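# The laundry is still waiting

Ask people what they want from a home robot and the answer is nearly always laundry. They don't mean the washing, which a machine has handled for decades. They mean the part after: taking clothes out of a basket, turning the sleeves the right way, folding them and putting them in a drawer.

At Hodbridge, a shared robotics hall on the edge of town, that job takes up whole afternoons. Goris, a small company with a long lease there, has been working on clothes since September. Its engineers have 2665 recordings of people handling shirts, sweaters and pants with grippers, and they plan to throw out a good share of them.

"A bad fold teaches a bad fold," says Yuzhen Zou, who runs the garment work. "We would rather have 1000 clean ones."

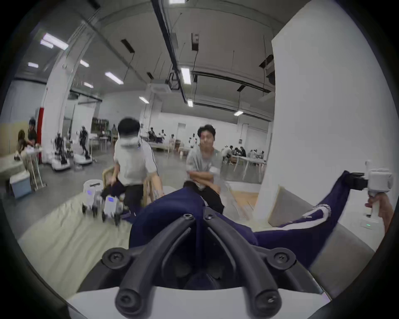 Zou's group began with towels. A towel has four corners and no inside, and the software now folds one correctly most of the time. Shirts are harder. A shirt dropped on a table never lands the same way twice, and dark cloth hides its own edges. A person finds the collar by feel. The machine has to find it by sight, and if it grabs a pocket or a hem it will carry on with the fold anyway.

Two fingers are also fewer than they sound. Most of us pinch with one hand, smooth with the other and shake the thing out when it goes wrong. Shaking out is still on Zou's list of things to try. 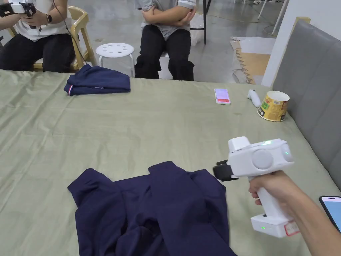 *A hand-held gripper and a dark garment on the work table at Hodbridge.*

The company keeps its own scorecard. In the last round the software was given 123 shirts, one at a time. It finished 71 without help, and the average was just under four minutes a shirt. Zou can do one in ten seconds and says she isn't especially neat.

Shop floors may get there first. Plutard, a uniform rental firm, has agreed to try the Goris system on one line next year. Its work jackets are all cut the same and come in a handful of sizes, and a supervisor will be standing nearby. A family basket has baby socks, a fitted sheet and one wool sweater that should never have gone in.

Song, another group with a lease at Hodbridge, has given up on folding for now and gone after sorting – darks in one pile, lights in another. It works fairly well. It's also the part most people say they don't mind doing.

Zou won't give a date for a machine that can do a family's laundry from start to finish. Her next target is long sleeves, which she expects to take the rest of the year.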